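Reviews > Office Furniture > Tables

Amisa Fixed-Height Meeting Table: Product Review

August 6, 2023

Print this page | E-mail this page
14 shares | 3 comments

The Abou Jaoude Resource Center reviews furniture for member offices, libraries and training rooms on a continuing basis. This review covers the Amisa fixed-height meeting table in white. It replaces the short notice published in June, which was based on the manufacturer's literature only.

Scope of the review

The table was placed in a shared room on the second floor and used under ordinary working conditions for 51 days. Staff were asked not to treat it with special care. A Tillix table of the same footprint, already in service, was used for comparison. No payment was received from either supplier, and the Amisa table was bought at the listed member price.

Delivery and assembly

The table arrived in two cartons. The heavier carton holds the top and should be moved by two people. The printed instructions are clear up to the point where the cross rail is attached; the drawing for that step shows the rail from underneath without saying so, and our first attempt had to be undone. Assembly took 33 minutes, including the correction. The hex key supplied is too short for comfortable use, and offices ordering several tables should have a proper driver on hand.

Stability

The table stands firmly on carpet and on hard flooring. Leaning on a corner produces a small movement that stops at once. The Tillix table moves more under the same load, particularly at the short ends. The leveling feet have a limited range and did not fully correct for the slope near the room's east door, where a shim was needed.

Surface

The white top is smooth and wipes clean with a damp cloth. Coffee left overnight came off without a mark. Ballpoint ink required a second pass with a mild cleaner and left a faint shadow, visible only at an angle. Dark shoe rubber, transferred when the table was stored on its side, was the most difficult to remove. Glare was mentioned by several users who sat facing the windows in the afternoon. Offices with strong daylight may prefer the gray finish, which was not tested. 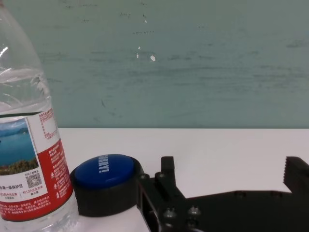 Reading time: 3 minutes

Water bottles and other everyday items can be set down without a coaster. The surface does not absorb moisture, although the seam along the edge banding should be dried promptly after a spill. On our table the banding had begun to lift slightly at one corner by the end of the test period. The supplier, Brirna, sent a replacement strip within a week of being notified. Fitting it was left to us.

Seating

The catalog describes the table as suitable for eight. Six is a more realistic figure where people are working with laptops and papers. The legs are set in far enough that end seats remain usable, a clear advantage over the Tillix.

Warranty and cost

The warranty runs for five years on the frame and two on the top. Returns are accepted within 30 days, with the buyer responsible for freight.

Assessment

The Amisa table is recommended for general meeting and training use. It is not recommended for rooms where tables must be folded or moved daily. Member offices may order through the usual purchasing form, quoting the finish and the delivery floor.

3 comments | Print this page | E-mail this page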